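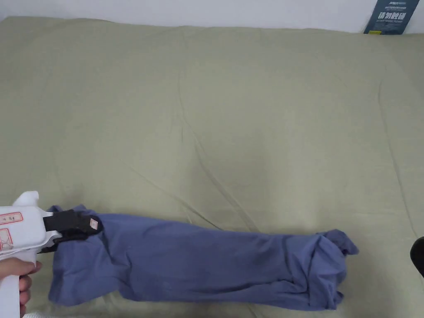
Kuo-hua Tu thinks the wreck removal bond at Marbridge should have been called in a year ago, and he said so before his coat was off. The coaster Dulo has been lying on the mud below the old coal berth since April. Her owner, a one-ship company, stopped answering letters in the summer.

"People ask who pays, and the answer on paper is easy," said Nives Mazza, who has handled salvage and wreck claims for 20 years. "The registered owner pays. The insurer stands behind the owner. Then you find the policy lapsed 7 weeks before she grounded."

The harbor authority at Marbridge can mark a wreck, move it and sell what is left. Mazza said the sale rarely covers the crane.

"You get scrap price on 400 tons of steel, less the tow to Cleltberg," she said. "The rest is a debt, and you have to find somebody to owe it."

Tu was less patient on that point. He believes the authority had enough notice to hold the ship in port while she still had a crew on board. Mazza disagrees. A detention needs a stated defect, she said, and the last inspection at Shek found none that would have justified one.

They do agree about the fuel. It was pumped out within 60 hours, under an order that was drafted overnight and never challenged.

"That part of the law works," Mazza said. "Pollution gets people out of bed. A hull on the mud with nothing in it - that can sit for years."

The authority's claim against the owner is listed for a first hearing next month. Tu plans to attend. Mazza expects the other side of the table to be empty.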